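3.2 Carrier bags and snack packets

The second group of items covers purchases carried home in paper bags. In the household survey reported in Section 2, Geddes and Engelhardt recorded 764 unpacking events over one winter, and paper carriers were present in 300 of them. The remainder involved cloth bags, crates or loose items carried by hand. Paper carriers were kept as a separate group because their shape changes with handling. A new bag stands square on its base. After a few uses the side panels crease, the rim softens and the opening no longer returns to a rectangle.

Each layout in this group combines a carrier, a small number of packaged snacks, an open receptacle and one or more decorative pieces. The receptacle is a bowl or basket of the sort used for snacks at home, set at the rear of the table so that it doesn't block access to the carrier. Decorative pieces were included on the basis of the survey, where a table used for unpacking was seldom clear of other things. Artificial flowers were chosen over cut ones so that a layout could be repeated in January and again in summer with the same pieces.

Two properties of the carrier were coded by hand. The first, liner state, describes any second layer of paper inside the bag and takes one of three values: absent, flat or crumpled. A crumpled liner reduces the usable opening and may fold over the rim, hiding part of the contents from one side. The second, handle state, notes whether each handle stands up, lies on the table or hangs against a panel. Thin handles were the harder case. Two coders (C. Vogler and Sauerland) disagreed on handle state more often than on any other field, mostly over whether a handle touching both the panel and the table should be coded as hanging or lying. Such cases were settled in favor of lying.

Contents were coded by number, main color and depth relative to the rim. Soft snack packets tend to lean on one another inside a carrier, and the rear packet is then visible only at its upper part. We coded a packet as visible if any printed area could be seen from the fixed viewpoint – a lenient rule, but one that both coders applied consistently. Packets of similar color were used on purpose in 6 of the layouts, where color alone doesn't separate the front packet from the rear one.

Figure 4 gives two views of one such layout. The liner is coded as crumpled in both.
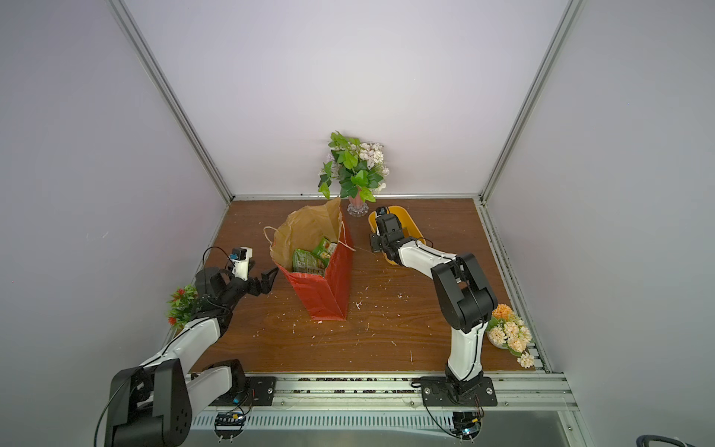
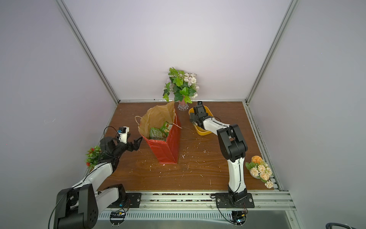 Figure 4. Red paper carrier with a crumpled inner paper layer and two green snack packets, with a yellow receptacle and artificial flowers (both views).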